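In Defense of the Bare Table

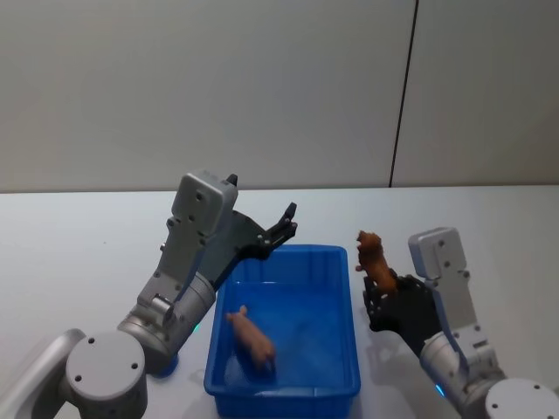 The pile by the door

My kitchen table seats six, or it did when I bought it. For most of last year it seated one, me, at the corner nearest the stove, with my plate wedged between the mail and a sewing machine I'd borrowed in December and was too embarrassed to return. I ate a lot of soup at that corner (soup takes up less room than you'd think if you use a mug).

I'm writing this because I've read one too many articles telling me to love my mess. You know the kind. Creative people are messy, tidy people are hiding something, a cluttered surface is the sign of a rich life. I believed all of it for years! It's a very comfortable thing to believe when you own 29 jars with nothing in them.

What I think now is that a flat surface in a house ought to be left alone most of the time. One surface, anyway. I'm not coming for your shelves. Shelves are for stuff, drawers are for stuff, and I have a closet I won't open in front of company. But a table is for doing things on, and if you have to move eleven other things first, you won't do the thing. I wanted to write letters last winter and I wrote zero letters. The pens were on the table too, somewhere.

My friend Jytte Østergaard disagrees with me completely, and she's welcome to. She says a bare table makes her feel like she's waiting for a dentist. Her table in Dinder has a bowl of lemons, two lamps, a stack of library books and usually a coat, and when you come over she just pushes the lot down to one end with her forearm and puts the coffee down. It works for her. I've seen her roll out pastry in a space the size of a cookie sheet. When I try that, the lemons end up on the floor.

Where it all comes from

Nothing on my table was ever meant to live there. It was all on its way to somewhere else. The library book was going back to the library. The screwdriver was going back to the basement, the batteries were going to that drop-off bin at the hardware store, the birthday card for my nephew was going to be mailed, and his birthday was in the fall. So what I had was a waiting room, and I was eating lunch in it.

I tried baskets. Everybody tries baskets. A basket on a table is a smaller table with walls, and it fills up the same way, only now you can't see what's at the bottom. Then I tried the rule where you handle each piece of mail once, which lasted until the water bill came with a form I didn't understand.

What finally did it was a leak. The pipe over the kitchen let go on a Thursday night and I had to carry everything off the table in a hurry, onto the bed, the tub, the hall floor. The plumber came, the ceiling got patched, and for a couple of days I had nothing on that table at all. I kept walking past and stopping. On the second morning I sat down in the middle of the long side, where I hadn't sat since I moved in, and did my taxes. All of them! In one go, with the papers spread out so I could see them.

What it costs

I should be fair about the bad parts. The stuff has to go somewhere, and a good share of mine is still in the hall. Guests notice it. My aunt asked if I was moving out. You also get a little strange about it, and I've caught myself picking up somebody's keys while they were still letting go of them. My brother puts his hat down in the middle of the table now just to watch me.

And it doesn't stay clear on its own, which I find very unfair. Every evening before bed I take whatever has landed there and walk it to where it goes. It takes four minutes, and some nights I resent every one of them.

I still do it. I've got a jigsaw puzzle going at the far end this week, and yes, I know that's a thing on the table, but I'm using it, so it counts as doing. Jytte says that's cheating. She's coming for dinner on Sunday and I've told her she can bring one lemon.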